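Last updated: March

Part 4: Setting Up Your Story Circle

Welcome back! If you've come straight from Part 3, you already have your box of Sumora readers and your group list, and you're probably itching to get the children talking. This part takes you through your first read-aloud session, from choosing the chapter to packing up, and it's written for anyone running a circle for readers of nine to twelve, whether that's in a classroom, a library corner or your own living room on a Saturday morning.

Before you begin

You'll need one copy of the novel for every two children, the blue leader's booklet, a pack of question cards and something to write on. The full set has 40 question cards in it. If yours is short, write to us at the address at the bottom and we'll send the missing ones along.

Note: The leader's booklet gives away the ending of every book in the set, so please keep it somewhere the children won't leaf through it while you're pouring the juice.

Choosing and reading the first chapter

1. Pick the novel. For a brand-new group we'd gently steer you toward "The Hekidari Lantern," which opens with a quarrel between two sisters and gets everybody taking sides by the second page. "Kruger's Boat" is a lovely book too, but it starts slowly, and it does better with children who already know each other.

2. Read the chapter yourself the night before, out loud if you can bear it. The first chapter of "The Hekidari Lantern" runs to 2,114 words, and most leaders get through it in one sitting with a couple of stops for questions. Mark your stopping places in pencil.

3. Choose your question cards. Take 5 and no more. We know how tempting it is to bring the whole pack (we've all done it!), but a group that has really dug into a few questions goes home happier than one that has galloped through a dozen.

4. Seat the children so that each one can see your face. A loose ring on the floor works well, and so do chairs pulled away from the desks.

5. Read the opening scene straight through without stopping. Let them hear the voices and get their bearings, and save any hard words for afterward. If a child asks what something means, answer in a word or two and carry on reading.

6. Stop at your first pencil mark and put down a card, face up, where everyone can reach it. Wait. It will feel like a long time, and somebody will speak.

Caution: Some of the chapters deal with teasing, moving away or the death of a grandparent. These are marked with a small leaf in the leader's booklet. Please look over the marked pages before you read them to a group, and have a quiet word beforehand with any family you think would want to know.

7. Invite the children to read a line or two aloud, but only those who'd like to. A shy reader can hold the card, choose the next question or simply listen, and all of those count as taking part.

8. When the talk dies down, ask each child to guess what will happen next and to write the guess on a slip of paper. Fold the slips and keep them safe until your next meeting. Children love to find out who came closest, and they remember what they wrote far better than you'd think.

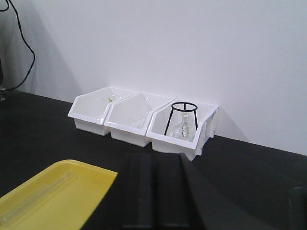 Closing the session

9. Read the last paragraph of the chapter once more, slowly, and then shut the book. Try not to sum up or tell them what it all meant.

10. Fill in the short record at the back of your booklet. Jot down which cards you used, where you stopped, and anything a child said that you'd like to come back to.

Note: Leader trainer Bianka Farkas suggests writing the record before you've put your coat on. By suppertime the best remarks have usually slipped away.

11. Collect the novels and check them against your list. Children may take a copy home if your group has agreed to it in Part 2.

If only one or two children turn up, go ahead anyway. Skip step 7, share one book between you all and let the talk wander a bit. Small circles can be the nicest ones.

Related sections
Part 2: Agreeing on Group Rules
Part 3: Unpacking Your Reader Box
Part 5: When Two Friends Disagree About a Character
Helping Children Write Their Own Ending

Contact: Cellent Reading Programs, Leader Support Desk | © Cellent | Back to top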